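Clamus opens its Window Corner program to home furnishing shops in May

Clamus, a family company that makes blinds and small fittings for windows, will open its Window Corner program to independent furnishing shops in May. Until now the program was offered only by our own showroom.

The idea is simple. Many people buy a good blind and then live for years with a window that is not comfortable to use. The cord is too long, the handle is hard to reach past the flower pots, and the ledge becomes a place for things without a home. With Window Corner, a fitter visits once and looks at the window, the blind and the ledge together.

"Customers ask us for a blind, but after five minutes we are talking about the ledge," says Silvia Gajdoš, product manager at Clamus. "So we decided to make one service from it - with one price and one visit." 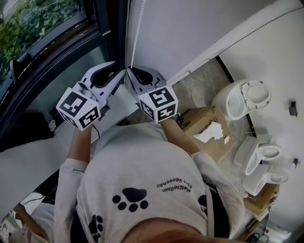

At the window: beaded blind cord, black handle and light gray ledge or countertop.

The visit takes up to 50 minutes. It includes the check of cord length, adjustment of the blind and a short plan for what can stay on the ledge. New cords and handles are paid separately. In the first season our fitters completed 251 visits, most of them in kitchens and small workrooms.

Eleven shops have already signed for the program. The first of them is Adamczyk, which has 2 locations and will take bookings from the beginning of the month. Training for shop staff is prepared by Hanna Wróbel and takes one morning.

"We have sold blinds for a long time, and the questions come after the sale," says Szymon Wysocka, owner of Adamczyk. "Now I have something to answer."

Shops which are interested in joining can write to Dalia Kütt, partner relations, Clamus. Samples of cords and handles are sent on request.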